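Progress report for June — Briltari table-clearing work

The first half of the grant period has gone well, and I'm glad to have so much to tell you. We have worked through 54 clearing sessions so far, 15 of them this month, and the routine is finally settling into something we like. Each session starts with a brown paper mat on the white table, and the leftovers have to be brushed up and put in the trash.

Food scraps took more patience than we planned for. Bread rolls want to travel (they really do!), and a sponge is a different thing altogether to get over the lip of a dustpan, so we gave both of them extra time. 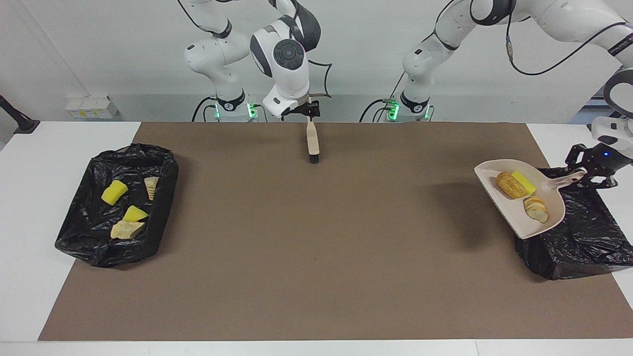 Sweeping station with brush, pink dustpan and lined trash bags on both sides.

Dinesh Bansal suggested having a bag at either end of the mat, and we have kept it that way ever since. He is also writing up the notes for Flaten, who asked to see them early — nine pages already, and growing.

We still need to order more paper and five spare brushes, both within the supplies line you approved. The Tsang sessions come next, and I'll send the dates as soon as I have them.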